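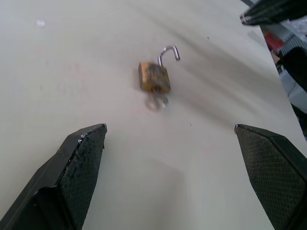
Según un lector que firma como Gundent, el candado de su trastero se endureció a los pocos días de echarle aceite multiusos, y pregunta si conviene repetir la dosis. No conviene. El aceite retiene polvo y limaduras, y la pasta resultante frena los pitones dentro de sus alojamientos. El procedimiento que sigue sirve para candados de latón con cilindro de pitones y arco de acero.

Material
Limpiador de contactos sin residuo
Grafito en polvo o lubricante seco de PTFE
Cepillo de nailon de cerdas cortas
Paño sin pelusa
Aire comprimido en bote

Limpieza del cilindro
1. Abra el candado y gire el arco hasta dejar libre el extremo corto.
2. Retire la llave. Coloque el cuerpo con la bocallave hacia abajo y aplique 2 pulsaciones cortas de limpiador.
3. Introduzca y extraiga la llave varias veces, limpiándola con el paño en cada pasada. Repita hasta que salga sin marcas oscuras.
4. Sople el cilindro y los orificios del arco. Deje secar del todo – el grafito sobre una superficie húmeda forma grumos.

Lubricación
5. Aplique una cantidad mínima de grafito en la bocallave. No mezcle grafito y PTFE en el mismo cilindro.
6. Inserte la llave y gírela en todo su recorrido.
7. Ponga una película fina de lubricante seco en la pata larga del arco y en la muesca de cierre.
8. Cierre y abra el candado antes de devolverlo a su sitio.

Si la llave entra pero no gira, compare su perfil con el de una copia poco usada. Una llave gastada da los mismos síntomas que un cilindro sucio. No fuerce el giro con alicates.

En los trasteros de Malby, expuestos a la humedad, la revisión se hace en febrero y se repite después del verano. En interior basta con una al año.

Actualizado: martes 11 de junio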